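Speaker notes: Practicing in simulation before touching the bench
Spring group talk, March

Print this page | E-mail this page

Slide 1. Say hi, thank Azra Begović for the slot. Then straight into the setup, people love the setup! Arm, white table, a holder with blue caps along the top, a control box with a green button and a blue one. All rendered.
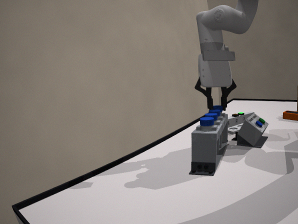 Abdelkrim Chraibi, Workus

Slide 2. The question: can a policy trained only in Prindalon (our simulator) learn to close on one cap when its neighbors sit this near? Go slow on the word "only." The fingers have to come down on either side of the row, and a small sideways error is a bump into the next cap.

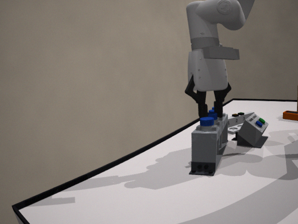

Slide 3. What we changed

We used to score the whole episode, pass or fail. Now we score the approach and the grasp separately, and wow, the failures suddenly make sense. We run 80 episodes per policy, with 2 camera views fed in and 3 random seeds. Most of the misses come in the approach (pause here, let them guess why).
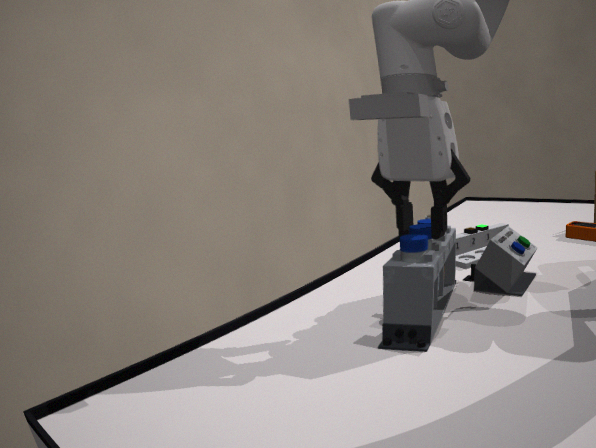
My own hunch is depth. Seen nearly end-on, the caps overlap, and the policy has to work out which one it's over. Mujić thinks it's the shadows. We're testing both, and I'd love to be wrong!

Leave time for questions.

Shares: 3 | Comments: 2

Recent talks
Fuvulen: a shared task list for bench robots
Scoring grasps in stages
Prindalon, getting started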